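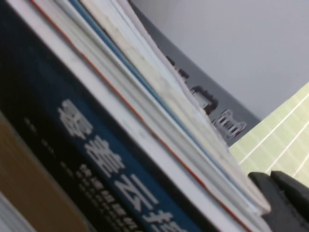 3.2 Liner Notes as a Source for Session Credits

Research Articles | Music and Recording History
Reading time: 7 minutes

Figure 3. Stacked books and papers, with large white Chinese characters on a dark blue cover.

Credits printed on album sleeves remain the most common source for studies of who played what on a recording. They are also uneven. Labels differed in how much they printed, and many reissues dropped the names of session players or merged several roles into one line. The present section compares sleeve credits with studio logs for 103 albums in the Flumton collection, all of them by small vocal groups.

Each album was coded twice. The first pass recorded every instrument named on the sleeve. The second recorded every instrument named in the log for the same session, following the Murthy scheme, which treats doubled parts as a single entry. Where a log was missing or could not be read, the album was kept in the sample but left out of the direct comparison. This applied to 20 albums, most of them from the Clastgate studio, whose early logs were kept by hand on loose sheets.

Differences were largest for percussion. Tambourine, hand claps and shakers appear often in the logs and seldom on the sleeves. Keyboard parts were more fully credited, although the harmonium was entered as "organ" on seven sleeves. In three cases the sleeve named an instrument that the log did not — a result that may reflect later overdubs made at another studio.

The Vokunov index, which ranks albums by the number of instruments credited, relies on sleeves alone. Its rankings should therefore be read with care for the period before multitrack recording became standard. Section 3.3 applies the same coding to reissues.

We use cookies to improve your reading experience. Manage preferences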